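Getting Smells Out of Things

Posted in Kitchen & Laundry, 15 comments

I should say up front that I have a good nose and a bad memory, so I always know something has gone off and never know what. Most of what follows was learned between the hours of 10 pm and midnight with the windows open in February.

The fridge

An open box of baking soda at the back of the fridge is fine, in the way that a smoke alarm with no battery is fine. It looks responsible. Spread the stuff out on a saucer and it does a lot more, and swap it every month or so. Before that, though, pull out the drawers and look under them. There is a leaf under there. There is always a leaf. Wipe down with warm water and a splash of white vinegar, and do the door gasket with an old toothbrush, going into the folds.

If the smell survives all that, check the drip pan underneath. I lived with my fridge for years before I learned it had one, and I won't describe our first meeting.

Lunch boxes and plastic tubs

Tomato sauce and onions move into plastic and start paying rent. Wash the tub, dry it, stuff it with crumpled newspaper, put the lid on and leave it overnight. My neighbor Ravindra Bansal swears by leaving them open in full sun for an afternoon, which also fades the orange stain. He is right, and he has mentioned it several times.

Lids hold more smell than boxes do. If there's a rubber ring, pry it out with the handle of a teaspoon and wash it separately. Store everything with the lids off.

Thermos flasks

Two teaspoons of baking soda, hot water to the top, 15 minutes, rinse. For old coffee, leave it overnight. The cup and stopper need it too. I once cleaned a flask three times before it dawned on me that I was smelling the stopper.

Cutting boards

Coarse salt and half a lemon. Scrub with the cut side, let it sit a few minutes, rinse with cold water and stand the board on its edge to dry. Keep one board for onions and garlic and mark it somehow. Mine has a big O burned into the corner and my family still cuts melon on it. 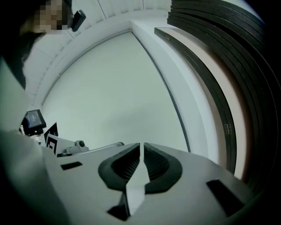 The washing machine

If your clean towels smell like a pond, it's the machine. Run it empty on the hottest cycle it has (mine goes to 90 Celsius, being a European thing with opinions) with two cups of white vinegar in the drum. Never mix the vinegar with bleach, and don't do one straight after the other either. Pull back the door seal and wipe inside the fold. Take out the detergent drawer and scrub the cavity it slides into, where you'll meet a black slime that has been perfuming your shirts. Then leave the door ajar between loads. Also, use less detergent. The scoop that comes in the box was designed by people who sell detergent.

Shoes

Baking soda in an old sock, one in each shoe, overnight. Take the insoles out and air them separately. Stuffing wet sneakers with newspaper works too, provided you change it after an hour. Don't put them in the oven on low. I know someone who did that, and she is writing this page.

Next up: burned pans, of which I have plenty.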